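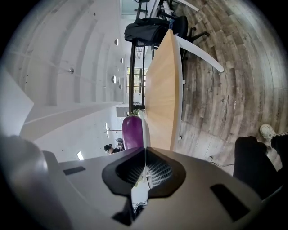

View from a gripper-mounted camera of the Casura hand-held demonstration kit, with a glossy purple object on the tabletop.

Werholm releases Casura 2 kit for recording manipulation tasks by hand

October 28, 2021 — Werholm today released Casura 2, a two-handed kit for recording manipulation tasks without a robot on site. The operator holds one gripper in each hand and performs the task directly. The recorded motion is then converted into training data for a two-arm robot.

Casura 2 replaces the single-gripper version. Each gripper carries its own camera, and a further camera covers the work area from above. Cube-shaped markers attached to the grippers give the software a position reference in the overhead view. Finger opening is logged together with the gripper pose, and all streams share one clock.

The first task set to ship with the kit is Khamphan, a collection of tabletop work with food items and tableware. It contains 1,723 demonstrations across 23 tasks, among them placing produce on a plate, turning a plate in place and handing an item from one gripper to the other. Recording was done at an ordinary table in a furnished room, under the existing lighting. 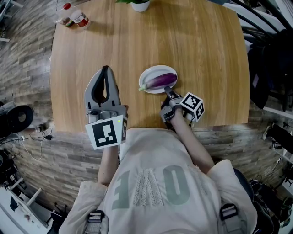

Overhead view of a seated operator with two hand-held grippers, an eggplant and a white oval plate. Markers are mounted on both grippers.

Demonstrations are recorded seated or standing. An operator starts each one with both grippers in view of the overhead camera, completes the task and returns to the start position. Recordings in which a marker is lost for too long are flagged for review and can be kept, trimmed or dropped. Objects do not carry markers and no fixtures are needed on the table.

Casura 2 also works with Akska, the company's remote-control station. With Akska, an operator drives the robot arms from a separate desk, and the session is saved in the same file format as a hand-held one. Werholm recommends collecting the bulk of a task by hand and using remote control for a smaller set on the target robot — 20 sessions per task is the suggested starting point. This second set lets users check reach limits and joint speeds that a person holding the grippers would not run into.

The recording software exports gripper paths, finger opening and synchronized video. A replay tool marks any section of a path that the selected arm cannot follow. Existing single-gripper recordings can be imported without conversion.

Availability

Casura 2 can be ordered now, with first deliveries in December. Each kit includes two grippers, markers, the overhead camera, cables and a license for the recording software. A subset of 1,000 Khamphan demonstrations is included at no charge, and the full set is licensed separately. Akska is sold as an option.

About Werholm

Werholm develops tools for recording, reviewing and replaying robot manipulation tasks. Its products are used in research labs and in the planning of automated work cells.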